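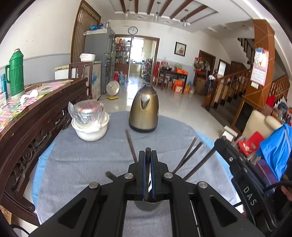 Stäbchen zwischen den Backen eines Handgreifers, dahinter der Wasserkocher.

Start | Werkstatt | Meinung | Bauberichte | Archiv | Kontakt

Der Küchentisch ist die bessere Prüfbank

7. April 2026

Wer zu Hause einen Greifer baut, testet ihn meistens an Dingen, die sich gut greifen lassen. Würfel aus dem Drucker, Holzklötze, ein Tennisball. Ich habe das selbst den ganzen Winter so gemacht und halte es inzwischen für einen Fehler.

In unserer Werkstatt in Urthorpe haben wir im November mit einem einfachen Zweibackengreifer angefangen, den wir Zandell nennen. Garba Okeke hat die Gelenke gezeichnet, ich habe gefeilt und geschraubt. Am Klotz hielt er von Anfang an. Dann nahm Garba ihn mit nach Hause und legte ihm Essstäbchen hin. Von 79 Versuchen gingen 33 gut. Beim Rest drehte sich das Stäbchen weg oder rutschte nach unten durch.

Ein dünner Stab ist gemein. Die Auflage ist schmal, und jeder Fehler in der Parallelität der Backen zeigt sich sofort. Bei uns standen sie an der Spitze einen halben Millimeter auseinander. Am Würfel merkt man davon nichts. Liegen dann noch mehrere Stäbe schräg nebeneinander, muss man auch wissen, wie dick die Außenarme sein dürfen, bevor sie am Nachbarn anstoßen. Solche Maße stehen in keinem Bauplan, den ich kenne.

Titilayo Usman ist anderer Meinung. Sie sagt, eine Prüfung müsse wiederholbar sein, und ein Tisch mit faltigem Tuch sei das nicht. Damit hat sie recht, wenn man zwei Greifer vergleichen will. Für diesen Zweck haben wir das Brett Hutico, mit festen Bohrungen und drei Stabdurchmessern, und das bleibt auch. Aber ein Brett sagt mir nur, ob Version drei besser ist als Version zwei. Ob das Ding im Haushalt taugt, sagt es mir nicht — und für den Haushalt bauen wir es ja.

Ein Tuch gibt nach, ein Becher kippt, ein Kabel liegt im Weg. Wer das alles wegräumt, baut für einen Raum, den es in keiner Wohnung gibt. Ich würde deshalb früh umziehen, schon mit dem ersten Prototyp, der überhaupt schließt. Die Polster kann man danach noch wechseln. Die Armform ist später teuer, weil alle Bohrungen daran hängen.

Bei Zandell haben wir die Außenarme inzwischen neu gezeichnet und die Backen nachgearbeitet. Über die Federn streiten wir noch. Garba will weichere, mir schließen sie dann zu langsam. Die nächsten Versuche machen wir wieder am Esstisch, diesmal mit Löffeln dazu, und die Werte kommen in dieselbe Tabelle wie die vom Brett.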